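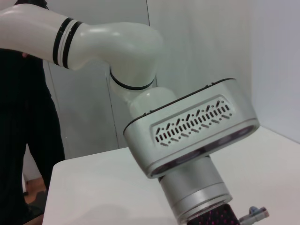
*Weißer Roboterarm mit silberfarbenem Greifer*

# Wohnzimmerkonzert ohne Ärger im Treppenhaus

Livemusik in der eigenen Wohnung ist etwas Wunderbares! Im Februar hat Kolbrún Zoëga bei uns Cello gespielt, Hjalti Thorlacius saß am E-Piano, und die Familie unter uns hat trotzdem geschlafen (ich habe am nächsten Morgen gefragt). Seitdem sammle ich alles, was den Schall im Zimmer hält.

## Boden

- Unter jeden Verstärker und jede Box eine alte Waschmaschinenmatte legen, notfalls doppelt. Der Unterschied beim Bass ist enorm!
- Teppiche stapeln. Zwei dünne übereinander mit Filz dazwischen haben bei mir mehr gebracht als der dicke aus dem Flur.
- Schuhe aus. Dicke Socken im Korb an der Tür kommen immer gut an – die bunten sind zuerst weg.
- Den Cellostachel auf ein Brett stellen und das Brett auf eine gefaltete Wolldecke. Vorher prüfen, dass nichts rutscht.

## Türen und Fenster

Eine Wolldecke, mit Klemmen über die Wohnungstür gehängt, schluckt erstaunlich viel. Nach der letzten Person, die hereinkommt, noch ein zusammengerolltes Handtuch vor den unteren Spalt, aber so, dass man es mit dem Fuß wegschieben kann. Der Weg nach draußen muss frei bleiben.

Gelüftet wird in der Pause, dann aber richtig, und solange die Fenster offen sind, spielt niemand.

## Boxen aufstellen

Raus aus den Ecken! Eine Handbreit Abstand zur Wand reicht nicht, probiert lieber einen ganzen Schritt. Am besten geht jemand während der Probe ins Treppenhaus und horcht. Bei uns hat Sigrún Arnardóttir das übernommen und nach jedem Stück geklopft: einmal für gut, zweimal für leiser.

## Zettel im Hausflur

Drei Tage vorher aufhängen, mit Uhrzeit für Anfang und Schluss und einer Telefonnummer, an die wirklich jemand geht. Und dann pünktlich aufhören! Die Zugabe spielen wir inzwischen ganz ohne Verstärker, und die ist fast immer das schönste Stück des Abends.

Stühle erst am nächsten Vormittag zurückräumen.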